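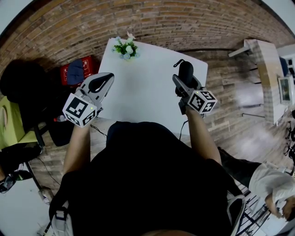

Open. Close. Open. The left one was fine. The right one was lying again.

Jaw all the way shut and the Zaren software still said 3 millimeters. Three of nothing. She closed it a second time, harder, as if that ever helped a sensor.

"Zero it," he said.

"I zeroed it."

"Zero it again."

She zeroed it again. Truck for Drolness was due at four and both grippers had to be on it, a pair, matched, signed for. The sheet wanted 100 clean closes per hand. Left hand had its 100. Right hand kept getting to thirty-something and drifting off like a kid in math class.
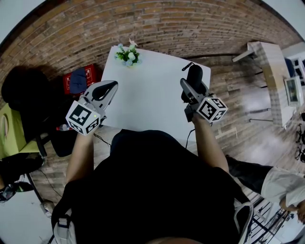 Cable, maybe. It was always the cable. She held her wrist still and let him wiggle the plug - nothing. Number didn't budge. So not the cable, or not today.

"Who had this one last?"

"Pendier. Came back with a note."

"What did teh note say?"

"Works great."

She laughed, then stopped becuase it was ten past three. Tried it slow. Watched the finger come in, come in, and right at the end a hitch. Tiny. You'd feel it before you saw it. She'd felt it all week and called it tired hands.

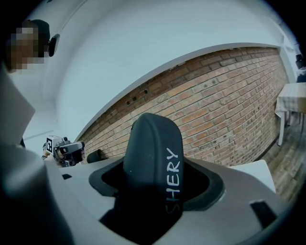 "Finger's catching somewhere," she said. "It's the screw. Not the sensor, the stupid screw."

He was already digging for the small driver. Quarter turn. Another. She closed it.

0.

Neither of them said anything. Open, close. 0. Open, close.

"Okay," she said. "From one."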